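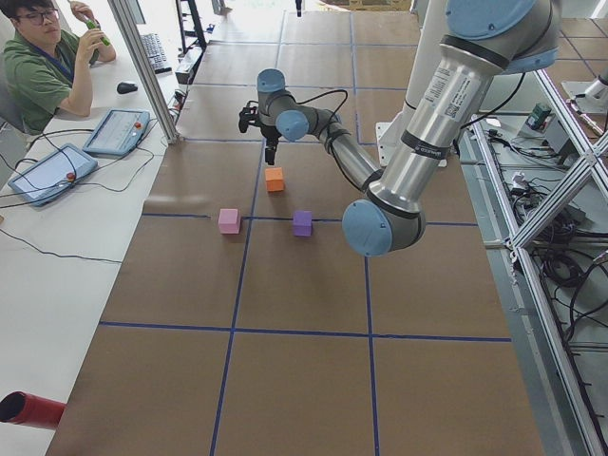
作業台のアームとフォームキューブ(オレンジ、薄いピンク、紫)

件名: Re: [devo-ml] マス目の件と、キューブが隣の家に引っ越す件
差出人: Chaltu Belay
日付: 2024年4月11日
宛先: devo-ml

Devo各位、とくに質問をくれた新入部員のみなさん

ベレイです。返事が遅くなりました。昨夜書きかけたものを下書きフォルダに置いたまま、送ったつもりになって寝ていました。受信箱に自分のメールが届かないのを半日不思議に思っていたので、制御工学の基本であるフィードバックは一応機能しています。遅延が大きいだけです。

長いので、引用しながら順に返します。

> 新入班の連絡係です。はじめての実習のあと、班で話していて
> わからないことがいくつか出たので、まとめて送ります。
> 初歩的な質問ばかりですみません。

初歩的な質問は大歓迎です。困るのは初歩的な質問を二年間ためこんで、Wusex杯の前夜に「そもそも座標の原点ってどこですか」と聞いてくる人です。私のことです。その節はご迷惑をおかけしました。

> 1) 作業台の茶色い紙と青いテープは、何か測位に使っている
> のでしょうか。それとも人間が見るためのものですか。

人間が見るためのものです。アームはテープのことなど気にしていません。プログラムが持っているのはベース座標系の数字だけで、紙を全部はがしても同じところへ手を伸ばします。青い線が必要なのは、「もうちょっと右」「いや、そっちから見て右じゃなくて」という会話を延々とやってしまう、われわれのほうです。

先代までは紙なしで、天板に直接鉛筆で印をつけていたそうです。年度ごとに印が増え、どれが現行なのか誰にも説明できなくなり、最終的には「濃いやつが正しい」という運用になったと聞きました。考古学としては興味深いのですが、課題の採点には向きません。

マスの呼び方は、操作者の席から見て手前の列からA、B、C、左端から番号です。部室の壁に貼ってある表は向きが逆なので信用しないでください。貼り直すべきなのはわかっています。わかってから一学期たちました。

> 2) キューブをテープの線の上に置くように言われたのですが、
> マスの真ん中に置くほうが自然ではないですか。

自然です。そしてマスの真ん中に置くと、だいたい成功してしまいます。

Wusex杯の課題は「指定されたマスへ運ぶ」だけに見えますが、要項をよく読むと、初期位置については「作業面上の任意の位置」としか書いてありません。去年の予選では、審査員がその一文をたいへん楽しそうに活用しました。うちのプログラムは「キューブはどこかのマスに属している」という前提で書かれていたので、線の上に置かれたキューブを前にして、左のマスか右のマスかを決められず、そのまま考えこんで持ち時間を使い切りました。哲学科の合宿のようでした。

そういうわけで、練習では最初から線の上や線のすぐそばに置いてください。きれいに並べたくなる気持ちは抑えてください。ただし、キューブ同士をぴったりくっつけるのはまだ禁止です。指が入る隙間がないと、掴むつもりで上から押すことになります。フォームは柔らかいので文句を言いませんが、グリッパのほうは文句を言います。エラー番号で。

> 3) 練習のときに、掴んだはずのキューブが隣のマスに
> 移動していました。Kumsaの画面では「把持成功」と出ます。

はい。件名にもあった「引っ越し」ですね。これは歴代の新入班が全員報告してくる現象で、部の伝統と呼んでもいいと思います。

Kumsaの「把持成功」は、指を閉じる命令が最後まで実行されました、という意味です。キューブを持っているかどうかは見ていません。空気を掴んでも成功です。先輩が書いたコードなので、先輩らしい楽観主義が出ています。判定は grip_result という関数にあるので、誰か直してみたい人は手を挙げてください。指の開き幅を読んで、閉じきっていたら失敗にするだけでもだいぶましになります。

で、なぜ隣へ行くかですが、たいていは降下中に片方の指の先がキューブの肩に触れて、横へ押しているのが原因です。確認の手順を書いておきます。

・キューブを置く
・アームを真上に待機させ、速度を最低まで落とす
・降下を途中で止め、机の横から指とキューブの位置関係を見る
・ずれている側に目標座標を直し、もう一度上から

横から見るときは、安全のためアームを停止させてからにしてください。首を突っこんで見るものではありません。操作役が「止めました」と言い、見る役が「見ます」と言う、あのやりとりは儀式のようで恥ずかしいかもしれませんが、やってください。恥ずかしいだけで済むなら安いものです。

> 4) 速度は上げてもいいですか。最低だと一往復で
> 日が暮れそうです。

暮れません。大げさです。私も最初そう言いましたが。

部内の上限は、新入班は毎秒最大200ミリです。Kumsaの設定画面でそれ以上の数字も入力できてしまいますが、入力できることと入力していいことは別です。降下のときは35まで落としてください。ここを速くしても稼げる時間はわずかで、失うキューブの位置は大きい。

「先輩たちはもっと速く動かしている」という指摘が来る前に書いておくと、先輩たちはもっと頻繁に非常停止を押しています。

> 5) 操作は必ずペアでやるのでしょうか。

必ず2人一組です。ひとりがティーチペンダント担当、もうひとりが記録兼見張りです。ペンダント担当はいつでも赤いボタンに手が届く位置にいてください。ペンダントは机に置いておいてもかまいませんが、上にノートやパーカーをかぶせないこと。いざというとき、赤いボタンを布の下から探すのはたいへん盛り上がりに欠けます。

それから、ペンダントが並べて置いてあるときは、自分が動かしたいのがどちらのアームのペンダントか、動かす前に声に出して確認してください。見た目がほぼ同じなので、手前にあるほうを取って「動かないな」と言いながらボタンを押し続ける、という事例があります。動いていないのは目の前のアームだけかもしれません。

ケーブルは机の縁から垂らしっぱなしにしない。足を引っかけるほうが悪いのか、垂らしたほうが悪いのかという議論は過去に結論が出ず、両方に掃除当番がつきました。

> 6) 記録用紙に「失敗理由」の欄がありますが、わからない
> ときは空欄でいいですか。

空欄はやめてください。「不明」も、できればやめてください。過去の記録を整理したところ、失敗理由の欄は「不明」「なぞ」「気分」「機嫌」でほぼ埋まっていました。アームに機嫌はありません。あるとしても、こちらが入力した機嫌です。

原因がわからないなら、見えたことを書けば十分です。「左の指が先に触れた」「持ち上げたあとで傾いた」「置くときに指から離れず、そのまま持って帰った」など。最後のものは本当にあります。ずいぶん丁寧に目的地まで運んで、丁寧に持って帰ってきます。

キューブの色も書いてください。色ごとに掴みやすさが違うという説が部内に根強くあり、私は迷信だと思っているのですが、迷信だと言い切るにも記録が要るので。オレンジ派の人たちは声が大きいわりにデータを出してきません。

> 7) 大会までに新入班は何を目標にすればいいですか。

いい質問なので最後まで残しておいた、と言いたいところですが、最後に書いてあったから最後になりました。

六月にPollodhamの会場で公開練習会があります。そこまでに新入班にやってほしいのは、次のことです。

・任意の位置のキューブを、指定されたマスに置けるようになる
・置けなかったときに、置けなかったと正しく報告するプログラムにする

下のほうが大事です。去年の予選の採点表をもらって見返したところ、うちの減点の多くは失敗そのものより、失敗したあとに自信満々で次の動作へ進んだことによるものでした。キューブを落とし、空の手で目的のマスまで行き、何もない場所に何もないものをそっと置き、完了ランプを点ける。会場はやさしい笑いに包まれました。私はペンダントを持っていたので、一緒に笑うわけにもいかず、まじめな顔で天井の照明を見ていました。

積み上げ課題は、今は考えなくていいです。やりたい人が必ず出てくるのはわかっていますし、隠れてやる人が出るのもわかっています。隠れてやるなら、せめて記録用紙は書いてください。

事務連絡をいくつか。

テープが浮いてきている箇所を見つけたら、上から重ね貼りせず、はがして貼り直してください。重ねた部分にキューブを置くと傾きます。傾いたキューブを掴めなかったペアが、プログラムを一晩書き直したことがあります。プログラムは悪くありませんでした。書き直したあとは悪くなりましたが。

Kumsaの設定ファイルは、作業が終わったら共有フォルダの元の版に戻してください。自分用に変えた版を残したい場合は、ファイル名に班の名前を入れること。「最新」「最新の新」「本当の最新」はもう使えません。すでにあります。

次回の実習までに、各ペアで上の確認手順を2回通しておいてください。うまくいかなかったペアも、うまくいかなかった記録を持ってくれば出席扱いです。うまくいった記録だけを持ってきたペアには、こちらから質問がたくさんあります。

なお、このメールに書いたことと壁の表が食い違う場合は、このメールが正しいです。このメールとアームの動きが食い違う場合は、まず赤いボタンを押して、それから私に連絡してください。

Chaltu Belay
Devo 練習担当

コメント

グリッパ難民
「丁寧に持って帰ってくる」やつ、うちの班で今日出ました。キューブの角が指に引っかかっていました。開き幅を広げたら離れましたが、今度は隣のキューブを押しました。記録には両方書いてあります。

オレンジ派
データなら出します。ただ、オレンジばかり練習に使っていたので、ほかの色の記録がありません。これは反論として弱いでしょうか。

Chaltu Belay
> オレンジ派さん
弱いです。紫と薄いピンクも同じ手順でお願いします。

新入班連絡係
詳しいお返事ありがとうございました。班で読み合わせました。grip_result の修正、やってみたいという人がうちの班にいます。どの版のファイルを元にすればいいですか。共有フォルダに「元の版」というフォルダと「元の版(元)」というフォルダがあります。

卒業生
鉛筆の印の件、「濃いやつが正しい」は誤りです。正しいのは丸で囲んであるほうでした。今さらですが訂正しておきます。

グリッパ難民
卒業生さん、丸で囲んである印が複数あったと聞いていますが……。

Chaltu Belay
> 連絡係さん
「元の版(元)」のほうです。もう一方は明日私が消します。消えるまで触らないでください。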